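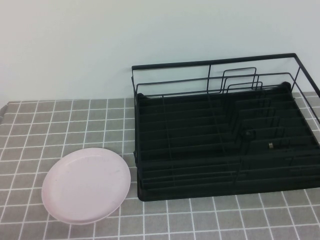 Rack-loading station, fixed camera view. Pink plate and black wire rack on gray grid surface.

18 Dec 2024
By Woo-jin Byun

The Skultovholm Colldale is a benchtop kit for dish-handling work. It ships with a single arm, a two-finger gripper, a wrist camera, a fixed camera with stand, and the Ahn control package. Tableware and racks are not supplied. Any household rack that fits within reach can be used, provided it is taught once before the first run.

The standard task is plate to rack. The arm takes a plate lying flat beside the rack, turns it on edge and lowers it into a slot. The fixed camera is used to find the plate and the rack. The wrist camera takes over for the last part of the move, where slot wires are thin and a small offset matters.

Reach is 893 mm from the base. Maximum plate weight is 451 g. The control box draws some 380 W under load. Camera calibration should be repeated every 60 hours of use, or whenever either mount is disturbed.

Black wire over a black tray is a low-contrast target. Even, diffuse lighting is recommended, with a plain wall or panel behind the rack. Slot positions are stored per rack and can be edited by hand in Ahn.

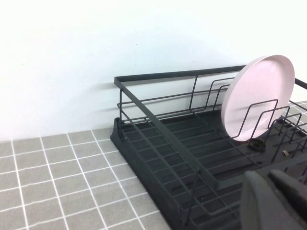

Ordering and support

Orders are handled by Wastonora. The next batch ships in February. Replacement finger pads and camera cables are listed separately. The gripper is not sealed and must not be used under running water.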